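Vemetti Quilt Care Guide
Section 7: Washing and drying at home 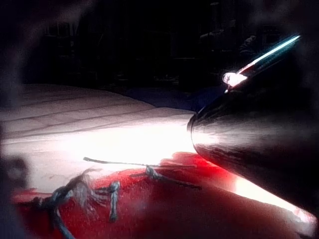 Fig. 7. Pale quilted surface.

Read all of this before first wash. Covers the Lepik single and double. For the wool fill see section 10, different rules.

Before you start
1. Check the seams. Any loose stitching, fix it now. Small hand stitches, cotton thread.
2. Spot clean stains first. Cold water, drop of mild soap, dab. No scrubbing.
3. Empty drum only. Don't add towels or colored items.

Washing
4. Gentle cycle, cold. Half the usual detergent.
5. No fabric softener. No bleach.
6. Run a second rinse. Water should come out clear, if not rinse again.

CAUTION: A soaked double is heavy. Lift from underneath with both arms, dont pull by a corner. Stitching can tear.

Drying
7. Low heat, 90 minutes. Stop halfway and turn it over.
8. Feel the middle of each square. Still damp? Another 10 minutes, then check agian.
9. Line drying OK in warm weather, June or so. Fold over two lines, out of direct sun.

Note: Clumps after drying are normal. Break up by hand while still warm, then shake out.

Storing
10. Fully dry, loose fold, cotton bag. No plastic. Refold every couple of months.

Spare bags and thread: order from Gundlow, part 294. Repair questions go to Sarmīte Venckus at the service desk, mornings only.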